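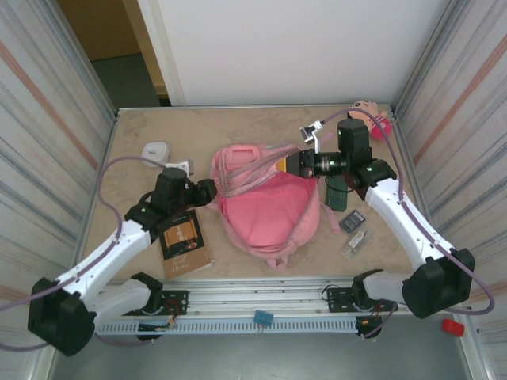

School bags again. I write something on this most years at the end of August and most years I have changed my mind about part of it.

The first thing I do is lay the bag flat with the front pocket facing up. For years I packed it standing on the floor, leaning on a chair leg, and it fell over every time I let go of it. Flat on a table you can see what you have got and the straps stay out of the way.

Books go in first, against the back. Ours has one big reading book at a time, from the library in Pasusbridge, and it has to go in spine down or the corners get bent. I paid a 90p charge for a bent corner in spring. Then the lunch box, then the jumper on top. Small things go in the front pocket and nowhere else. If a charger goes in the main part it ends up underneath everything and the plug marks the book covers.

I weighed the old bag empty on the kitchen scales before I got rid of it and it was 40 g heavier than the new one, so I needn't have bothered changing it for that. The zip had gone anyway. I asked Oi-ling Yen, who mends coats and bags in the unit behind the chemist, and she said a new zip would cost more than the bag was worth. She did sew the grab handle back on my own rucksack while I waited.

Pink was not my choice. It shows ink and it shows banana. I wash ours by hand in the bath with ordinary washing-up liquid, rinse it twice and hang it upside down by the bottom corners with all the zips open. It takes a day and a half to dry in our house. Don't put it on a radiator, the coating on the inside of the last one went sticky and never recovered.

Long strap ends are the other nuisance. They catch in the bus doors on the 187. I roll them up and put a hair band round each one. Gebremedhin Alemayehu at work stitches his children's down, but then you have to unpick them when they grow.

Name labels next. I have ordered 200 of the iron-on sort, which was the smallest pack they did, so if anyone nearby wants some with a different name on, I can't help, but I can tell you in October how well they have stuck.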